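Teaching the Gripper to Wait: An Interview with Gunnel Granström

The manipulation group at the Jullarstead laboratory has spent the past two years on a narrow question: when should a robot decide that it has seen enough of a cluttered container to reach into it? Its answer, a method the group calls Prostside, was presented to partner institutions in January. Gunnel Granström, who leads the group, spoke with the Bulletin shortly afterward.

Dr. Granström described the earlier practice as one of haste. "Most systems take a single view, rank the possible grasps, and commit to the best one," she said. "With a tidy bin that works well. With a box of mixed household goods, the best grasp in the first view is often a poor one from a slightly different angle."

Prostside lets the arm make small movements at the wrist before it closes on anything. After each movement the ranking is computed again, and the arm proceeds only when the leading choice has stopped changing. The group set a limit of 400 milliseconds for each computation.

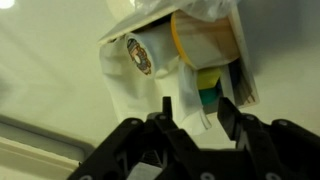
Vol. 2, p. 557

The contents of the boxes were chosen with care. Paper cups, plastic bags and soft white material such as tissue or cloth all appear in the work, in part for the trouble they cause. "A rigid cylinder has an edge you can trust," Dr. Granström said. "Something that drapes does not. It hides what is behind it, and its outline moves when the box is tilted."

Her colleague Yogesh Joshi, who wrote the ranking software, joined the conversation to discuss the results. In a series of 100 trials with mixed boxes, he said, the method made fewer failed grasps than the single-view approach, although it took longer to complete each one. "We accept the delay," he said. "A dropped item costs more time than a second look." He added that clear and partly clear materials remain the weakest point -- the system still changes its mind too often when a bag lies over the rim.

Asked whether the approach would transfer to other hardware, Dr. Granström was cautious. A team at Cárdenas under Jhonatan Cuervo has begun to repeat the trials with a different arm, and she declined to comment on that work before it is complete.

The group will next examine boxes that are held at an angle, where gravity shifts the contents between views.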